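Wire shelving: loading and levelling

Chrome wire units are sold by the load per shelf, and the figure assumes weight spread evenly over the whole grid. Put heavy items near the corner posts. Small things tip between the wires, so give them a bin or a bowl.
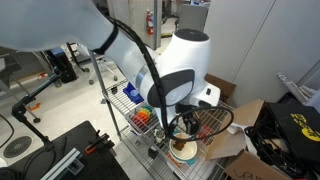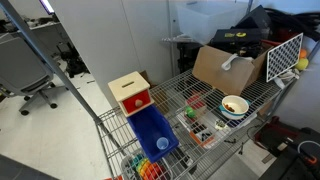
Wire shelving in use.

Levelling: set the bottom shelf first, check both directions with a spirit level, then adjust the feet. Work upwards from there — never from the top down.

Sleeves: the split plastic sleeves go on narrow end up. A shelf that drops on one corner usually has a sleeve fitted upside down. Tap the shelf down with a rubber mallet until it stops moving.

Cleaning: warm water and a little washing-up liquid, dried at once. Rub light rust with 400 grit paper, used wet, and wipe with thin oil. Repeat each March.

Stuscombe Household Notes, 2021-10-30 | Contact | Back to top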